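A Second Career in the Moot Court

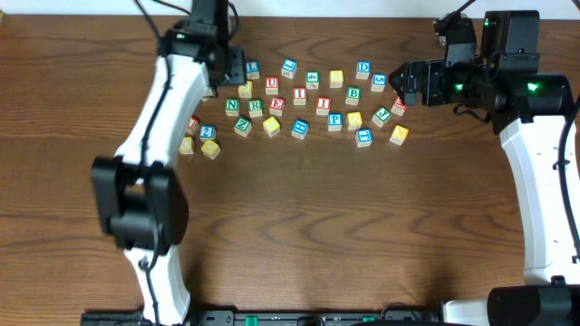
Letter and number blocks on a wooden table.

Balakrishnan Raju practiced maritime law in Genddale for many years before he accepted to teach. His evening course on contract disputes, opened in March with 14 students, ends each term with a moot trial before a retired judge.

The case this year was the Zalewska lease, a file of 192 pages. Tharun Thampi, who pleaded for the tenant, prepared it during 10 evenings in the faculty library. "I had read many judgments, but I had never stood up to answer a question," he says.

Raju does not correct his students while they speak. His notes arrive the next morning, written by hand.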